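2012-05-08 — mixing notebook, Keltivholm EP

Back on the Keltivholm tracks after leaving them alone since March, and wow, fresh ears help. "Skorkuddale" sounded muddy to me all winter and I kept blaming the organ. It's the floor tom! Pulled a wide dip out of the low mids on the tom mic and the whole left side opened up. The organ hasn't been touched and it sings now.

Also swapped the vocal chain. Old order was EQ, compressor, tape. New order is tape first, then a gentle compressor, then EQ only where it needs it. Much less spit on the esses, and the quiet verse finally sits on top of the guitars.

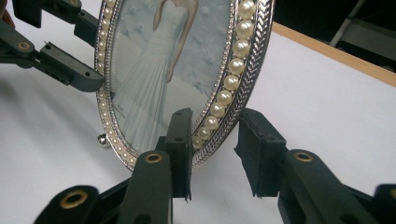
Sleeve ideas, while the rough mixes were bouncing down. The band wants something that looks like it came off somebody's grandmother's dresser, and I'm all for it, the songs have that feel. My vote is an oval for the front with the title set inside. The silver frame with the braided rim and the row of big cream pearls down the side is just right for "Tang", which is a very sweet song with a nasty last verse. Would love to see the pearls run large on the front and the lettering kept small. Back cover can be plain type.

Running order as of tonight:

1. Clenditz
2. Tang
3. Skorkuddale
4. The long one (still no title)

"Clenditz" has to open. It starts on that single held harmonium note and I want people leaning in before the drums arrive. I tried "Tang" first and the record felt over before it got going.
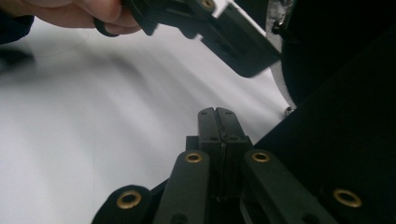 **DRUMS**

- Room mics up on "Clenditz", 2 dB more than the last print. Love it. Leave it.
- Kick on "Tang" was out of phase with the overheads. Flipped it — huge difference, should have checked in March.
- Snare has a ring near 200 Hz on the long one. Notched it lightly. Don't go further, the ring is half the charm.
- Shaker take 6 is the keeper. The earlier ones rush into the chorus.

Guitars next. I doubled the acoustic on the bridge of "Skorkuddale" with the capo up at the third fret and different voicings, panned hard against the original. Gorgeous! It shimmers without any chorus pedal or reverb, and in mono it holds together better than I expected. The electric can come down now. It was only loud to cover the hole.

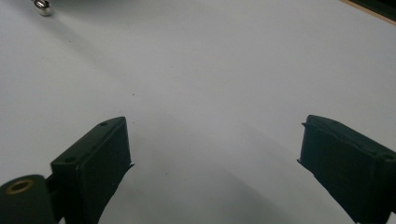 ### Still to do

Harmony vocals on the long one need a comp. There are three full passes and every one has a different good line, so no shortcuts, sit down and go phrase by phrase. The second pass has the best ending by miles. Breath before the last word stays in.

Harmonium pedal noise: I like it in the intro and hate it in the outro. Tried a fade and it sounds like a mistake. Next try is to mute the close mic and let the room mic carry the tail,

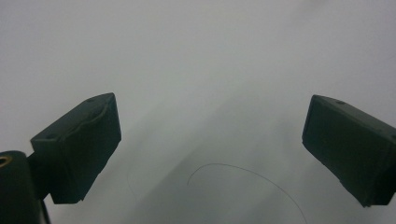 with a bit of the plate under it so the drop in level isn't so sudden. If that works, do the same at the end of "Tang", where the bellows creak over the final chord.

Check everything on the kitchen radio before printing. Bass on "Skorkuddale" is the one I don't trust — great on the big speakers, gone on the small ones. Maybe a little grit on a parallel track.

Session saved as Keltivholm mix 3, old vocal chain kept on the muted bus in case I hate the new one tomorrow.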